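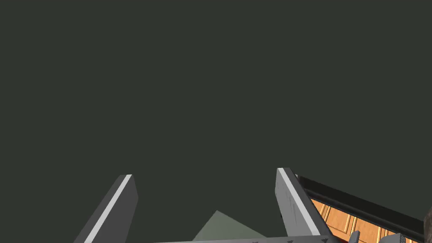
벌어진 그리퍼의 두 손가락. 오른쪽 아래로 나무 수납장 앞면이 보인다.

시뮬레이션에서 원격조종으로 로봇에게 집기 동작 가르치기: 첫 시연부터 재생 확인까지

글쓴이 Kaede Morikawa | 11/7/22

지난 글에 설치 과정을 올렸더니 "그래서 이제 뭘 누르면 되나요?"라는 메일이 꽤 왔습니다. 드디어 제일 재미있는 부분입니다! 오늘은 Sustberg 주방 환경을 띄우고, Candov 원격조종 창으로 팔을 직접 움직여서, 물건 하나를 집어 옮기는 시연을 녹화하고 다시 재생해 보는 데까지 갑니다. 실물 로봇은 없어도 되고요, 노트북 한 대와 컨트롤러만 있으면 오후 한나절에 끝납니다.

저는 이 작업을 정말 좋아합니다. 내 손목이 살짝 돌아가면 화면 속 손가락이 따라 돌아가고, 그 움직임이 그대로 학습 데이터가 된다는 게 몇 년째 해도 신기해요.

준비할 것

Candov가 설치된 컴퓨터 (설치가 안 끝났다면 지난 글부터 보세요)
Sustberg 주방 환경 파일
6자유도 입력이 되는 컨트롤러. 없으면 키보드로도 되지만 회전이 꽤 답답합니다
시연을 저장할 폴더. 경로에 한글이나 공백이 들어가면 저장이 조용히 실패하니 영문으로 만드세요

1단계. 환경 띄우고 시점 고르기

환경을 불러오면 기본으로 방 전체가 보이는 외부 시점이 뜹니다. 위치를 잡을 때는 이게 편한데, 막상 집으려고 하면 손가락과 물건 사이 거리가 도무지 가늠이 안 돼요. 그래서 저는 창을 두 개로 나눠서 왼쪽에는 외부 시점, 오른쪽에는 손목 시점을 둡니다. 메뉴에서 보기, 화면 분할, 손목 순서로 들어가면 됩니다.

손목 시점이 처음이면 많이 헷갈립니다. 손가락은 화면 아래쪽에 붙박이처럼 있고 세상이 대신 움직이거든요. 컨트롤러를 오른쪽으로 밀면 수납장이 왼쪽으로 흘러갑니다. 녹화는 아직 켜지 말고 몇 분만 그냥 이리저리 날아다녀 보세요. 수납장 앞까지 갔다가, 조리대 위로 올라갔다가, 손목도 한 바퀴 돌려 보고요. 이 시간이 아까운 것 같아도 나중에 버리는 시연이 확 줄어듭니다.

2단계. 감도 맞추기

설정 창에 이동 감도와 회전 감도가 따로 있습니다. 둘 다 기본값이 높은 편이라 저는 이동은 절반, 회전은 그보다 조금 더 낮춰서 씁니다. 감도를 낮추면 멀리 갈 때 손을 여러 번 고쳐 잡아야 하는데, 그럴 때는 클러치 버튼을 쓰세요. 버튼을 누르는 동안 팔은 제자리에 멈추고 내 손만 편한 위치로 돌아올 수 있습니다. 마우스를 들었다 놓는 것과 똑같은 느낌이에요.

클러치를 쥔 채로 녹화가 길게 이어지면 정지 구간이 데이터에 남습니다. 짧은 건 괜찮지만 커피 마시러 가면 안 됩니다. 자리를 뜰 때는 녹화를 끊으세요.

3단계. 손가락 열고 닫기 연습

방아쇠를 당기면 닫히고 놓으면 열립니다. Candov의 평행 그리퍼는 두 손가락이 늘 같은 거리만큼 움직이기 때문에, 물건이 한쪽으로 치우쳐 있으면 먼저 닿은 손가락이 물건을 밀어 버립니다. 초보 시연에서 제일 많이 나오는 실패가 바로 이거예요. 다가가는 동안에는 끝까지 열어 두고, 물건이 두 손가락 가운데쯤 들어왔을 때 닫습니다.

방아쇠는 천천히 당기지 마세요! 살살 당기면 더 조심스러운 시연이 될 것 같지만, 반쯤 닫힌 상태가 길게 기록되면 정책이 언제 닫아야 하는지를 아주 애매하게 배웁니다. 멈추고, 한 번에 닫고, 잠깐 기다렸다가 들어 올리기. 이 박자를 몸에 익혀 두면 좋습니다.

4단계. 접근 경로 정하기

녹화 전에 같은 물건에 서너 번 그냥 접근해 보세요. 위에서 내려갈지, 옆에서 들어갈지, 비스듬히 갈지를 여기서 정합니다. 납작하고 테두리가 있는 물건은 가장자리 한쪽을 두 손가락 사이에 넣는 방법이 잘 통하고, 둥근 물건은 위에서 내려가는 쪽이 편합니다.
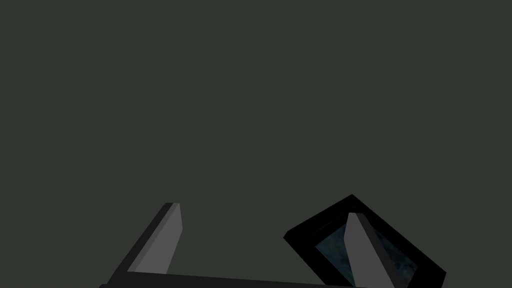

네모난 물건이 돌아간 채 놓여 있을 때는 손목을 먼저 돌려서 손가락 면을 물건의 변과 나란히 맞추고, 그다음에 거리를 좁힙니다. 두 가지를 동시에 하려고 하면 거의 항상 모서리를 건드려요. 제 동료 Prasetyo Pasaribu는 두 동작을 한꺼번에 부드럽게 해내는데, 저는 아직도 부러워만 하고 있습니다.

손가락이 물건을 가려서 잡을 자리가 안 보이는 순간도 자주 옵니다. 그럴 때 감으로 밀고 들어가지 말고 외부 시점으로 눈을 옮기세요. 손목 시점에서는 겹쳐 보이기만 하는지 정말 닿아 있는지 구분이 안 되는데, 옆에서 보면 금방 알 수 있습니다. 접촉 표시를 켜 두는 방법도 있습니다만, 표시가 녹화 영상에 같이 찍히니 연습할 때만 쓰세요.

5단계. 첫 시연 녹화

이제 진짜입니다.

R 키를 눌러 환경을 초기화합니다. 물건 위치가 조금씩 무작위로 바뀝니다.
녹화 버튼을 누르고 한 박자 가만히 있습니다.
물건 쪽으로 다가가면서 손목 방향을 맞춥니다.
손가락을 끝까지 연 채로 잡을 자리에 들어갑니다.
멈추고, 닫고, 잠깐 기다립니다.
곧게 위로 들어 올려 목표 위치로 옮깁니다.
내려놓고 손가락을 연 다음, 물건을 건드리지 않게 뒤로 빠집니다.
녹화를 멈추고 성공 또는 실패를 표시합니다.

마지막 후퇴 동작을 빼먹는 분이 많아요. 놓자마자 녹화를 끊으면 로봇은 놓은 다음에 뭘 해야 하는지 본 적이 없게 되고, 재생할 때는 멀쩡한데 학습시킨 정책은 물건 옆에서 덜덜 떨고 있는 일이 생깁니다. 저도 지난 5월에 모은 시연 129개를 이것 때문에 전부 다시 찍었습니다. 속이 쓰렸지만 덕분에 손은 엄청 빨라졌어요.

중간에 실수를 했다면? 살짝 빗나갔다가 다시 잡은 정도는 그대로 두세요. 사람이 고쳐 잡는 장면은 아주 좋은 데이터입니다. 물건이 날아갔거나 팔이 수납장에 박혔다면 실패로 표시하고 초기화합니다. 실패 파일도 지우지는 마세요, 나중에 따로 쓸 데가 있습니다.

6단계. 재생해서 확인하기

저장 폴더를 열면 시연마다 파일이 하나씩 있습니다. 재생 창에 끌어다 놓으면 처음부터 그대로 움직이는데, 내가 한 동작을 로봇이 혼자 따라 하는 걸 처음 보는 순간이 정말 짜릿합니다! 다만 구경만 하지 말고 다음을 확인하세요.

먼저 길이입니다. 제 집기 시연은 보통 479프레임 안팎에서 끝납니다. 어떤 파일 하나가 762프레임이라면 십중팔구 클러치를 오래 잡고 있었거나 녹화를 늦게 끊은 것이니 앞뒤를 잘라 주면 됩니다. 편집 창에서 시작점과 끝점을 끌면 되고 원본은 그대로 남습니다.

그다음은 그리퍼 곡선입니다. 재생 창 아래 그래프에서 닫히는 지점이 절벽처럼 뚝 떨어지면 잘된 것이고, 언덕처럼 완만하거나 톱니 모양이면 방아쇠를 망설인 겁니다. 톱니가 하나쯤 있는 건 괜찮습니다.

마지막으로 재생 결과가 녹화 때와 다르면, 예를 들어 녹화에서는 잡았는데 재생에서는 놓친다면, 초기 상태가 같이 저장됐는지 보세요. 설정의 "초기 상태 포함"이 꺼져 있으면 물건이 다른 자리에서 시작합니다. Nadiia Hrynyshyn 님이 메일로 물어보신 문제가 딱 이 경우였습니다.

몇 개나 모아야 하나요?

과제마다 다르지만 처음에는 욕심내지 말고 스무 개만 모아서 한 번 학습을 돌려 보세요. 결과가 엉망이어도 어느 단계에서 무너지는지가 보이고, 그럼 다음에 어떤 시연을 더 찍을지가 정해집니다. 접근은 잘하는데 닫는 타이밍이 틀린다면 3단계로, 엉뚱한 각도로 들어간다면 4단계로 돌아가면 됩니다.

그리고 접근 방향은 한 묶음 안에서 통일하는 편이 좋습니다. 어떤 때는 왼쪽, 어떤 때는 오른쪽에서 들어간 시연을 적은 수로 섞으면 정책이 둘의 중간으로 가다가 물건을 정면으로 들이받기도 합니다. 물건 위치는 다양하게, 집는 방식은 비슷하게.

자주 막히는 곳

컨트롤러가 연결됐는데 팔이 안 움직여요: 원격조종 창을 한 번 클릭해서 활성화하세요. 다른 창이 선택돼 있으면 입력이 들어가지 않습니다.

팔이 갑자기 이상한 자세로 꺾여요: 관절 한계에 가까워진 상태입니다. 클러치를 잡고 손을 되돌린 다음 몸통 쪽으로 조금 당겨서 다시 접근하세요. 이런 구간이 들어간 시연은 저는 버립니다.

물건이 손가락 사이에서 미끄러져요: 너무 끝으로 잡은 경우가 대부분입니다. 조금 더 깊이 들어가서 닫아 보고, 그래도 미끄러지면 물건의 마찰 값을 확인하세요.

손목이 아파요: 팔꿈치를 책상에 올리고 감도를 약간 높이세요. 그리고 쉬세요. 지친 손으로 찍은 시연은 그래프만 봐도 티가 납니다.

다음 글에서는 수납장 문 열기를 해 보려고 합니다. 손잡이를 잡은 채로 호를 그리며 당겨야 해서 집기보다 훨씬 까다롭고, 그만큼 성공했을 때 소리를 지르게 되는 과제예요. 미리 해 보고 싶은 분은 같은 Sustberg 환경에서 물건만 빼고 시작하면 됩니다. 녹화 파일이 이상하게 나오면 그래프 화면을 같이 보내 주세요.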